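# Down, "down-like" and other claims: your questions

*Catthorpe Coat Swap. Last revised 23 February 2018.*

**Is a higher fill power always warmer?**
No. Fill power tells you how much space a given weight of down takes up. A jacket with a big number and hardly any down in it will still leave you cold at a bus stop. Ask for the fill weight. If the shop can't tell you, draw your own conclusions.

**The label says "suitable to -30". Can I trust it?**
I wouldn't. Suitable for whom, doing what, wearing what underneath? Sleeping bags get tested to an agreed method. With coats, the figure is often whatever the maker fancies printing.

**Do tennis balls in the dryer really work?**
Mostly, yes, and I say so grudgingly. Use 2 clean ones on low heat, and stop now and then to break up lumps with your fingers. Allow a whole afternoon. Anyone who tells you an hour has never felt inside the collar.

**What about special down wash?**
Rachid El Fassi washed one sleeve of an old coat with the special stuff and the other with plain soap flakes, and brought it in for us to prod. I couldn't tell them apart. Siriporn Klinhom says she could. Avoid fabric softener either way.

**Is Plilteo filling as good as down?**
It's polyester. It copes better with damp and it costs less. The leaflet says it "remembers your warmth", and I have no idea what that is supposed to mean.

**Should I store my jacket in a vacuum bag?**
For a week in a suitcase, fine. From May until autumn, no. Leave it loose in a cupboard.

**Can I wash out the waterproofing?**
Dirt usually spoils it before washing does. Wash the coat, dry it, then see whether water beads on it. Only buy the spray if it doesn't.

**Feathers are coming out of mine. Is it ruined?**
Probably not. Pull the feather back through from the inside and rub the hole with your thumb. A steady leak along one seam is another matter, so bring that to Vlasta Dumitrescu at the repair table.

**Do you take coats with broken zips?**
Yes, if the teeth are sound. A new slider is cheap. A whole new zip often isn't worth it, whatever the man at Fekwood told you.

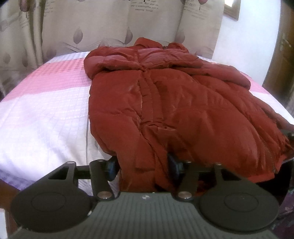 *Red quilted puffer jacket with hood.*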